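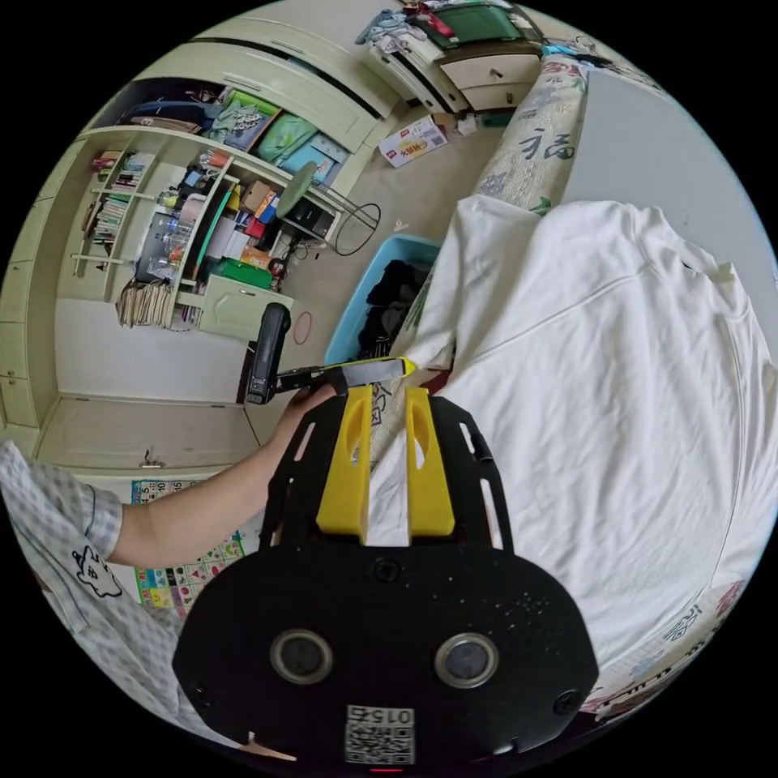 White top on the bed, dark things waiting in the basin.

November 2019

Shirts again. I have now spent more of this month with other people's sleeves than I ever spent with my own, and my own closet is a disgrace.

When I started at Skeltberg the job was easy to explain to my mother. You go to a client's home, you fold what's clean, you hang what creases, you put it all away where they like it. She approved. Now I go to a client's home and do the same thing with yellow fingers, slowly, so that Tamuno can learn it from me. She has stopped asking.

Tamuno is the folding system. It lives at the Plosard office, where Kenji Yazzie looks after it, and it can do a towel. I have seen it do a towel. It took long enough that Cletus went out for coffee and came back with opinions about the coffee, but the towel was square at the end and everybody clapped, including me, which I thought about on the bus home.

What I can't get used to is losing my thumbs. With my own hands I never once thought about where a cuff was. I just had it. With the grippers you have to decide on the cuff, go and get the cuff, and hold your nerve. Long sleeves are the worst. They lie there with all those creases pretending to be edges. Kenji says the creases are valuable. I told him he was welcome to come and iron some value out of them.

The bed is the best place to work if the client allows it, because you can spread a thing out properly. I like a plain wall too, it rests the eyes. But I do snoop, I admit that. You can't stand in a bedroom for a whole afternoon with shelves of books across from you and not wonder who reads them. In the old days I'd have been in and out too fast to look.

Ilse Teuber has been doing this work longer than any of us and folds a fitted sheet like she's closing an envelope. She lasted 3 days on the grippers, then put them in their case and asked for her regular rounds back. Sabina gave them to her, to her credit, but there are fewer regular rounds every month and Ilse can see the schedule as well as I can. At lunch she asked me whether I felt strange, teaching it. I said it pays better by the hour and my knees have never been happier. All true. She passed me the mustard and we talked about her sister's roof.

Remo thinks we'll all be supervisors. He has a picture in his head of himself in a chair with 2 machines in front of him, saying "tighter on the collar, please." I'd like to see the chair. So far what has changed is that we used to be paid by the basket and now we're paid by the fold, and there is a number. We got to 1299 on Thursday between the whole crew. Sabina wants another 200 before the Kolania people visit, dark clothes especially, as it has trouble telling the front of a black T-shirt from the back. So do I, first thing in the morning, but I don't get a visit about it.

The funny part is I've gotten better. My folding by hand, I mean. I did my own laundry tonight and caught myself pausing over a sweater – left sleeve, right sleeve, hem up – like somebody was grading it. Neatest drawer I've had in years. The rest of the closet can wait.

Must ask Cletus to swap Tuesday. And buy hand cream, the handles are murder on my palms.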